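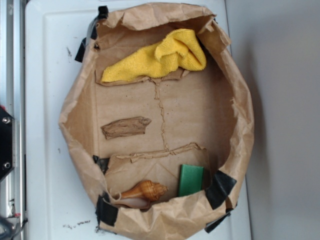
Yolotzin Zavala told us in the first week that a survey of paper bags would be finished by lunch and forgotten by tea, and that we should pick something with a bit of weight to it. We picked paper bags anyway. The other groups had taken bridges.

Our question was what people in Toscombe do with the bag once the shopping is out of it. The town's shops went over to brown paper two years ago, and the council leaflet on the change says the bags "will find a second use in the home". It does not say what use. We thought somebody should ask.

Method

We wrote a questionnaire of nine questions, later cut to 5 when it became clear that people holding frozen peas will not answer nine. We stood outside the Varngate arcade on mornings in May and stopped shoppers until we had 200 completed sheets. A further batch got rained on and has been left out of the results, although we still have it, in a lump.

Results

Of the 200, 70 said they used the bag again at least once. The favourites were food waste, carrying other bags, and "keeping them in case". We had no box for the last one and had to draw it in by hand. Several people described a cupboard. One man said he had never thrown a paper bag away in his life and seemed to want this written down, so it is.

The rest put the bag straight in the recycling, apart from a small group who said they lit the stove with it and then asked if we were from the council.

Craft uses came out lower than the leaflet's cheerful drawings suggest. Bowls, book covers and plant pots were each mentioned, mostly by people who had once meant to make one.

Problems

Our sample leans heavily towards people who shop before eleven. We also asked "Do you reuse your bags?" in a tone which, on listening back, leaves only one polite answer. The true figure is probably lower than ours.

Further work

We would like to repeat the survey in the evening, with a neutral face. Yolotzin has since asked to borrow the results.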